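Wrist-View Frame Selection Under Motion Blur for Two-Finger Grippers

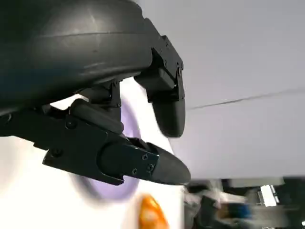
4. Experiments

4.1 Data

Figure 1. Wrist-camera frame from the high-blur subset. The gripper housing and both fingers keep usable edges, including the screw heads on the lower finger, while the purple ring and the orange object near the bottom edge are smeared.

We evaluate the Rengifo filter on 1452 frames drawn from 42 episodes of the Greltetard tabletop set. All frames come from a small camera mounted at the wrist. The gripper takes up a large share of each view, and its position in the image changes only with finger opening. Figure 1 shows the case that motivates the method. A global sharpness score computed over such a frame is raised by the screws and plate edges of the gripper, although the objects on the white surface are badly blurred. A threshold on the global score would keep the frame.

4.2 Masking

We remove gripper pixels before scoring. The mask is rendered from the finger joint reading and a calibrated model of the housing and fingers, then widened by 12 pixels to absorb calibration error. The remaining pixels are split into tiles, and the variance of the Laplacian is computed per tile. Tiles with almost no texture, such as the plain pale area in the upper right of Figure 1, are dropped from the score. Without this step, blank regions pull the score down in sharp and blurred frames alike.

The frame score is the median over the tiles that are left. Frames with too few valid tiles are marked undecided and passed to the pose network unchanged.

4.3 Results

We compare against the global score and against the Trirlow baseline, which uses a fixed mask. With the rendered mask, the number of blurred frames wrongly kept fell by 34 percent relative to the global score. The fixed mask gave a smaller gain and failed mostly at wide finger openings, where part of the upper finger moved outside the masked region. Tile dropping had little effect on cluttered views. Its main benefit was in frames where a wall or ceiling filled much of the image.

All thresholds were set on the Ellthorpe validation split and held fixed for the tests reported in this section.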